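Oak processionary caterpillar: survey results and permit changes

The Drutau district plant health office has published results from its winter egg-mass survey, dated February 5, 2022. Inspectors checked 84 oak sites and found egg masses at seven, all on the south side of the Clerum road. Two of the seven had no earlier record of the pest.

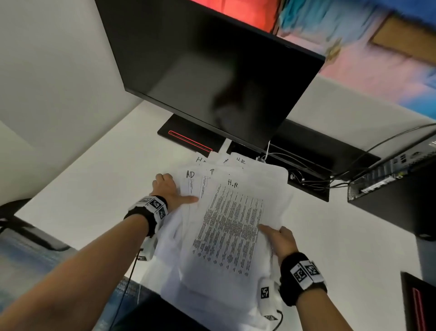
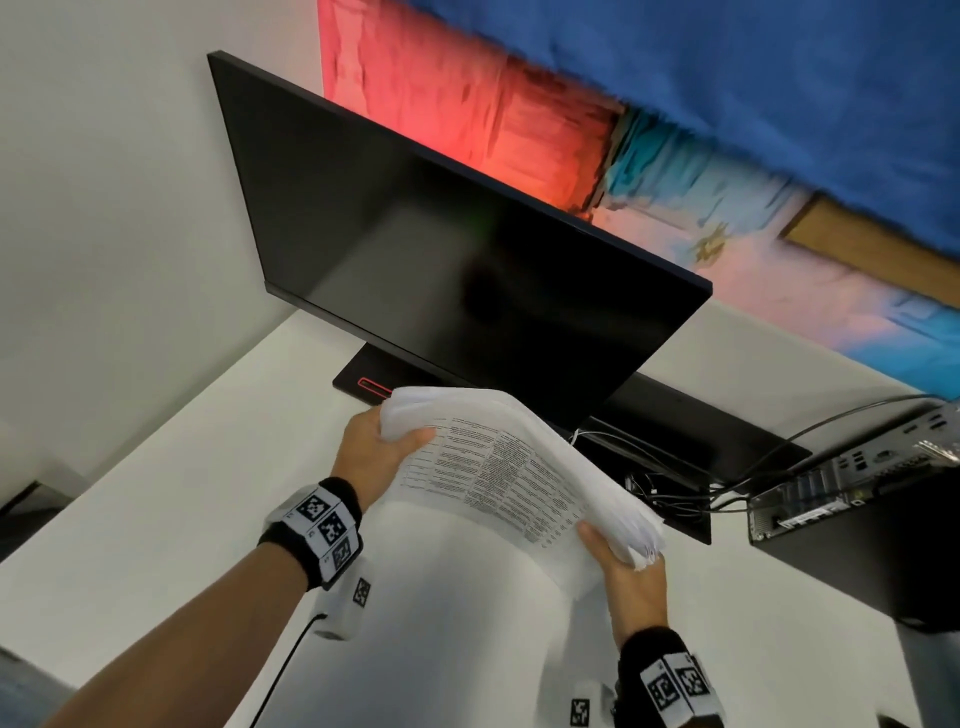

Movement of oak nursery stock out of the seven sites now requires a permit – applications go to Negin Nikzad at the district office. Firewood under 18 inches in length is exempt if the bark has been removed. Growers should report new egg masses and leave them in place until an inspector has visited. Pheromone traps will stay up through September.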